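Robots Have House Rules Too

A robot arm is strong, patient and has no idea what a finger is. So people write the rules for it.

Rule one: hands off the table while the arms are switched on. Yes, even for snacks.

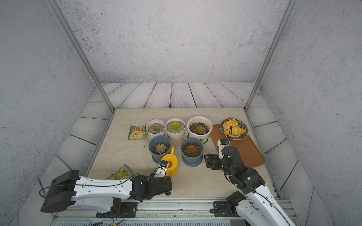
Rule two: go slow. A rushed robot waters everything, including you.

Rule three: know where the stop button is before you press start. Grown-ups forget this one.

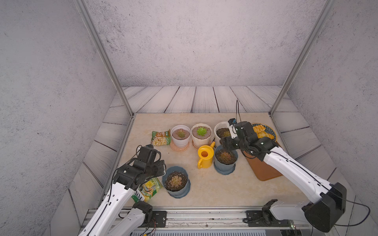
Two arms, five plants and a yellow watering can.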